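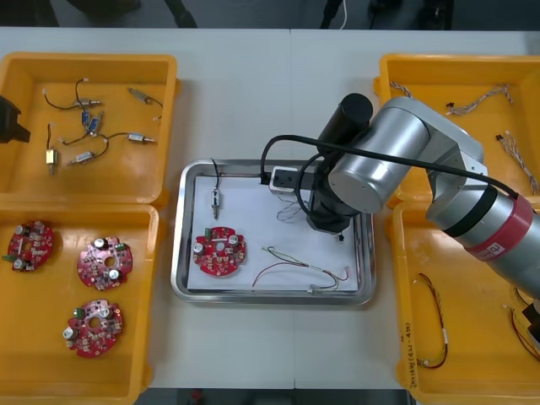
Sorting of boards and wire harnesses on the kitting table, Jumuston workshop

About us

Jumuston is a small company in Redstead. We build robot cells which prepare sets of electrical parts for assembly: boards, harnesses, small coils and similar things.

We think a customer should also know our bad days. In December a gripper in our Zendale cell closed on a harness, and the arm continued to lift. The cable was caught under the tray, and the force limit did not stop the movement, as it had been set at 200 newtons during a test and never put back. A tray was thrown on the floor. No person was hurt, but the gate of the cell was open at this moment, and this we take very seriously.

We stopped the cell for 74 hours. Now the limit is locked by a key, and the arm does not move when the gate is open. We have made roughly 4000 cycles after the change, and each stop is written in the log.

Customers can ask for the full report, number 2828, at our office in Lytvynenko House.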